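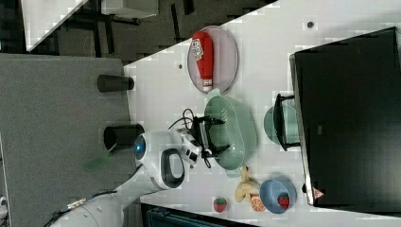
소꿉 주방 세트, 연두색 소쿠리 쪽. 딸기 하나는 하늘색 그릇에 담겨 있음.

**11월, 오후 4시 넘어서**

오늘은 Lukumay 소꿉 세트 정리하는 날! 상자에서 꺼내 상판에 늘어놓고 보니 생각보다 자리를 꽤 먹는다. 바나나, 오렌지 조각, 딸기는 한데 모아 두면 되는데 문제는 역시 손잡이 달린 것들이다. 청록색 냄비는 검은 철사 손잡이가 위로 둥글게 서 있어서 뭘 포개 넣기가 애매하고, 소쿠리도 손잡이가 삐죽 나와서 수납함에 넣으면 꼭 어디가 걸린다(Prustness 수납함은 안쪽 높이가 176mm라 더 그렇다).

그릇 색은 마음에 든다. 접시에 빨간 케첩 병을 눕혀 놓으니까 진짜 밥상 차리다 만 것 같고ㅋㅋ 다만 케첩은 과일 쪽으로 분류할지 조리도구 쪽으로 분류할지 아직도 못 정했다. Rellimville 목록에는 292번 '양념'으로 따로 빠져 있는데, 우리 선반에는 양념 칸이 없다. 일단 접시랑 한 묶음으로 적어 둠.
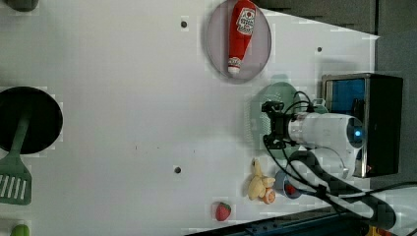 프라이팬이랑 뒤집개는 떼어 놓지 말자는 의견이 옆자리에서 바로 들어왔다. 지난번에 따로 넣었다가 뒤집개만 한참 찾았다고, 차라리 고무줄로 묶어서 9번 칸에 세워 두라는 얘기. 듣고 보니 맞는 말이라 그렇게 하기로! 뒤집개 날에 길쭉한 구멍이 나 있으니까 고무줄은 거기로 통과시키면 될 것 같다.

남은 일 메모:

- 초록 접시는 케첩 받친 접시랑 겹쳐 보고 높이 재기
- 냄비 안에 딸기랑 오렌지 조각 넣어서 뚜껑 닫히는지 보기
- 라벨 새로 뽑기. Rulleck 라벨지 남은 거 먼저 쓸 것
- 목록 1,482번 줄에 '국자'라고 적힌 거 '뒤집개'로 고치기(내가 잘못 적었다...)

바나나는 휘어 있어서 어느 칸에 넣어도 공간이 남는다. 소쿠리에 담은 채로 넣는 쪽으로 내일 한번 해 보고, 안 되면 큰 수납함을 하나 더 꺼내 와야겠다.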